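Paper conservation: wheat starch paste or methylcellulose for a folded print?

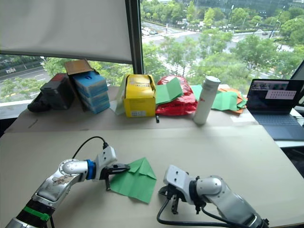

Green sheet, folded, on the table

Posted 10/13/20 by plunero_prints

I have an etching on thin laid paper, sheet 109 from a set published by the Altıntaş workshop. It was folded in four at some point and one crease has split for 56 mm. I intend to bridge the split from the verso with a light kozo tissue. The question is adhesive. Methylcellulose at 4% is what I have to hand. Is it strong enough along a fold?

verso_side
Not on its own. It holds well on a flat tear with chamfered edges, but a split crease has almost no overlap. Use wheat starch paste, sieved twice and thinned to single cream. Dry under blotter and weight overnight.

Derden
Disagree. Paste brings in more water than a thin laid sheet needs, and you risk a tideline on the recto if there is any discolouration in the crease. I have used methylcellulose on split folds since the Nindbridge print fair stock came in, 19 sheets, and none has reopened.

verso_side
Are those sheets handled, or in mounts?

Derden
In mounts, hinged at the top edge.

verso_side
Then they have not been tested. A mounted sheet puts no load on the fold. The students' set at Nindbridge is taken out every term, and the methylcellulose repairs there had lifted by September.

quarto_701
You can mix the two. Equal parts by volume gives less water than plain paste and more tack than the cellulose. Test the ink first with a damp swab in a corner of the plate area, particularly if there is any hand colouring.

plunero_prints
No hand colouring. Plate tone is heavy near the split. The sheet will be handled a few times a year.

quarto_701
Mix, then. Tear the tissue strip, don't cut it, and run its grain across the split.

Derden
I would still try the cellulose first. It comes off with a damp swab if it fails. The mix is slower to remove.

plunero_prints
Will do a trial on a scrap of similar weight with both and post the results.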